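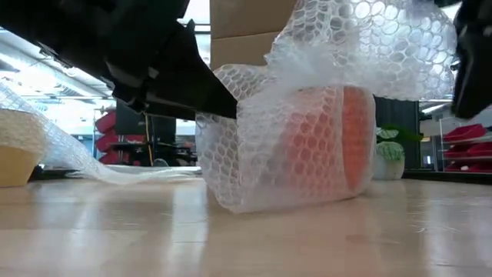 Figure 4. Gripper at the bubble-wrapped orange item, with the left fingertip pressed against the wrap. A loose sheet of the same material trails across the table beside it.

4.3 False grasps on wrapped items

We come now to the fault that cost us the most time, and which we would gladly have left out of the paper if it had not taught us so much. Of the 400 wrapping trials run on the Trunside cell, 27 ended with the controller reporting a secure hold while the item itself was still on the table. The fingers had closed on plastic. The gathered wrap on top of a bundle (see Figure 4) is springy enough to push back on the fingertips, and our contact threshold, which had been tuned on bare items and served us very well there, took that push for the item inside.

Most of these false grasps were harmless, if a little sad to watch. The arm lifted, the wrap stretched or slid open, and the planner went on to the box with nothing but air cells between its fingers. In five trials, though, the item came partway up and then fell, and one of those drops happened at full transfer speed, close to the edge of the table. It was after this last one that Zubaida Khokhar, who was running the cell that afternoon, asked us to stop all wrapped trials until we understood the cause. We were slow to agree, and she was right.

Our first guess was the Weltar force sensor, and we spent a good part of August recalibrating it to no effect. The logs told a plainer story once we lined them up. On a true grasp the closing force rises steeply and holds; on a false one it climbs gently and then sags over the next 700 milliseconds as the air cells give way. The old check looked at a single reading taken at closure — far too early to tell the two apart.

The revised check waits out the full interval and compares the first and last readings before any lift is allowed. It also lowers the lift speed for the first part of the motion, so that a grasp we have misjudged fails close to the table. The added wait is felt most in long runs, and we return to its cost in Section 5.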